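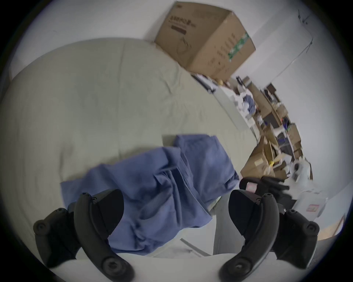 1/ Thread on hard water and laundry, mostly for people in Drurgate who moved here from somewhere with soft water and now think their washer is broken. It may be broken. Check the water first.

2/ Hardness is dissolved calcium and magnesium, reported as if all of it were calcium carbonate. US test kits use either mg/L (same as ppm for this purpose) or grains per gallon. One grain is 17.1 mg/L. Mixing up the two units is the most common dosing error I see in this group.

3/ The usual US scale calls anything over 180 mg/L "very hard." My tap is over that every month of the year. It moves with the season, depending on how much well water the utility blends in. October is usually the worst month on my log.

4/ A conductivity pen does not measure hardness. Mine read 893 microsiemens on Thursday and that number says only that there are a lot of ions present. Sodium counts, chloride counts, everything charged counts. If you want hardness you need a titration kit or strips made for it.

5/ I use the Trastoteo drop kit. Fill the tube to the line, add the indicator, add titrant one drop at a time, swirl, stop when red goes to blue. Hold the bottle vertical or the drops come out uneven. The strips are fine for sorting "soft" from "hard" and not much else.

6/ What hardness does in the drum: the calcium and magnesium bind to soap and to some detergent surfactants before those ever reach the dirt. With true soap you get an insoluble curd. It sticks to fibers, holds body oil, and goes gray.

7/ Modern detergents are not soap and don't form curd the same way, but they still lose cleaning power. The builder in the formula is there to tie up the hardness. When the builder runs out, the surfactant starts paying for it.

8/ Powders generally carry more builder than liquids. Sodium carbonate, zeolite, citrate, depends on the brand. For very hard water a decent powder is the cheap fix. I have nothing against liquids for a collar stain, but I stopped using them for the main wash.

9/ Carbonate has a catch. It softens by precipitating calcium carbonate, and some of that ends up on the cloth. This is the chalky feel on dark cotton after a few months. Citrate and zeolite don't leave it the same way. Read the ingredient list, it's on the maker's site if it's not on the package.

10/ Symptoms, in the order they showed up for me: towels got stiff, then stopped absorbing well, then dark shirts looked dusty, then the gym stuff smelled as soon as it warmed up. The smell is old oil and detergent residue in the fabric. More fragrance does not address it.

11/ Fabric softener makes towels feel better and absorb worse. It deposits a coating. If your complaint is stiffness, softener hides it. If your complaint is that the towel pushes water around, softener is part of the problem. 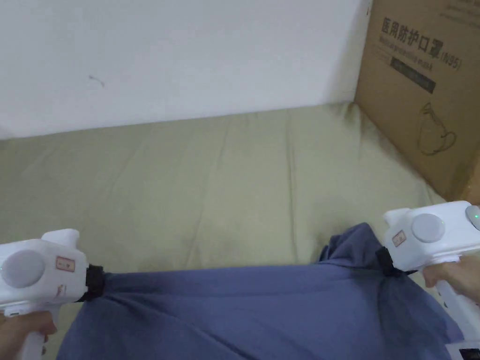
12/ Dosing. The scoop lines are usually set for average soil and medium hardness. Very hard water needs more. Start at the top line for a full load and adjust from there. Suds are a poor guide, low-foam formulas are built to look like nothing is happening.

13/ Front loaders use a lot less water than the old top loaders. Less water means less total calcium to deal with per load, so the correction for hardness is smaller than older charts suggest. It also means less rinse, so overdosing is punished faster. Both of these are true and you have to find the middle.

14/ Temperature. Warm (104 F at my machine, measured in the drum) dissolves powder and moves body oil. "Cold" in January here is cold enough that powder sits in the folds as paste. If you must run cold, dissolve the powder in a cup of warm water first and pour it in the drum.

15/ Cycle length. My normal cycle is 66 minutes. The quick cycle is less than half that and the builder and enzymes don't get their time. I use quick for things that are barely worn. Sheets go on normal.

16/ Sheets deserve their own post. They pick up more oil than most people assume and they ball up, with the fitted one swallowing everything else. Wash sheets without towels. Stop at the end of the main wash and untangle if your door lets you. Mine does, with a long wait for the lock.

17/ Resetting old residue: one soak in hot water with sodium citrate or a commercial builder, only on fabric whose label allows hot, then a full wash with no softener. Dyes may bleed, do colors apart. I would not repeat this monthly. If you need it monthly the normal dose is wrong.

18/ Vinegar. It's a weak acid and will dissolve some carbonate scale in a rinse. It does nothing for the wash phase and washer makers differ on whether it's okay for the rubber seals. Never in the same load as chlorine bleach. That combination releases chlorine gas.

19/ Softeners. The ion exchange kind swaps calcium and magnesium for sodium and regenerates with salt. It works. The magnetic clamp kind that goes around the pipe did nothing to my titration result, same drop count before and after.

20/ The Jillik unit I have is a small resin tank on the laundry line only, cold side. Installed it myself, two fittings and a bypass. My meter on that line showed 2571 gallons between the first regeneration I did and the day I noticed hardness creeping back. I now regenerate well before that.

21/ Check the resin by titrating after the tank, never by how the towels feel. Towels lag by weeks. Leave the bypass closed when you sample and run the tap for 2 minutes first. I got a bad number once from water that had been sitting in the hose.

22/ After softening, cut the detergent. I went down by a third and then a bit more. Keep the old dose on soft water and you get foam, extra rinses and an error code on some machines.

23/ Renters in the Mittal buildings: the laundry rooms there are on unsoftened water, I tested the utility sink in the east one. Use powder and add a citrate booster. Also the dryers run hot on every setting, so take cotton out slightly damp and finish it on a rack.

24/ If you test your own tap, reply with the result, the unit, the kit and which side of the river you're on. Raw drop counts are fine, I'll convert them. I want the spread for the east side before the blend changes again.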